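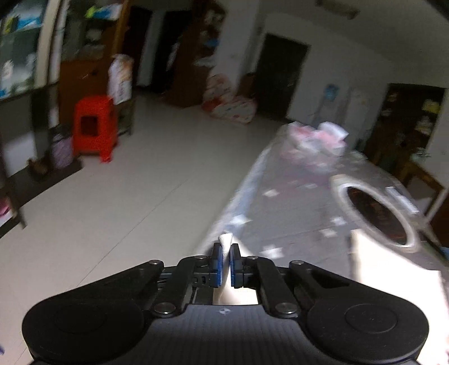

In Defence of the Tablecloth

A cloth with stars on it goes on our table in November and stays there until somebody complains. It is grey, the stars are white, and it is the cheapest thing in the room. I have been told more than once that it makes the place look like a parish tea. I want to argue that a long table needs a cloth, and that most people who have given theirs up would be better off getting it out again.

The case against is easy to state. Cloths need washing. They slide. They catch on belt buckles and small children. A bare table can be wiped in a few seconds, and if you have paid for a good one you would like to look at it. My friend Ermira Nikolovski bought a table from Justham last year, a handsome thing that cost more than her first car, and she regards covering it as a kind of insult. She has coasters instead. She has a great many coasters, and she spends a fair part of any dinner pushing them under people's glasses.

That is my first point. A bare table has to be guarded, and the person who guards it is usually the one who cooked. Put a cloth down and a hot dish can go on a folded towel, a glass can go where the hand puts it, and if gravy lands on a star it will come out in the wash or it won't. Ours has had beetroot on it, and candle wax, and something blue that never owned up. It is still a perfectly good cloth.

The second point is noise. People talk about lighting a great deal when they talk about rooms, and hardly at all about sound. We have a tiled floor. Tiles are sensible and I would have them again, but every chair leg and dropped fork rings off them. With a bare table on top of that, fourteen people eating soup sound like a canteen. Cloth deadens it. You can set down a plate without everybody looking round. My mother-in-law, Ankica Janevski, is a bit deaf in one ear, and she follows the talk far better when the table is dressed. She noticed this before I did and has never let me forget it.

Then there is the matter of length. Ours is a long table, and a long table is mostly empty on an ordinary evening. Two of us sit at one end with our tea and the rest stretches off like a runway. Bare, it looks as if we are waiting for guests who have let us down. Covered, it looks like a table. I sort laundry on it, I wrap parcels on it, and last winter I cut out a whole set of curtains on it, pins and all, without putting a scratch on anything.

I will admit the pattern is a separate question. Plain white linen is what the magazines recommend, and I own one, a Gollden, bought in a sale for eighty pounds and used on seven occasions. It has to be ironed. It shows everything. You find yourself watching the red wine. A printed cloth is more forgiving, because the eye has something else to land on, and grey is the most forgiving colour there is apart from brown. I don't find the stars beautiful. They do their job, which is to stop anyone looking closely at the bit near the bread.

People who dislike a pattern usually say it is "too seasonal". Stars, they say, are for December. I don't see why. There are stars in March. If you put the thing away on Twelfth Night you have bought something you use for a few weeks, and you will have to find a drawer for it. Use it until it is worn and then cut it up for dusters.

As for wipe-clean cloths, I have tried them. The one I had from Sostach was fine for a month, then it held its creases and smelt of paddling pools. Elbows stick to them in summer. If you have toddlers I can see the sense in it, but I would go back to cotton as soon as they can manage a spoon.

The usual advice is to allow a generous drop all round so that it hangs well. I would ignore that. A long drop is what gets sat on and pulled. Twenty centimetres is plenty, and a border along the edge helps you see whether you have got it straight. Put a felt layer underneath if it slides. The old Begović hardware shop near us used to sell felt off the roll, and most fabric stalls will cut you a length.

Ermira came for supper last week and put her glass down on the cloth without a coaster. She says she is not converted. She did ask where I got it, and I had to tell her I couldn't remember.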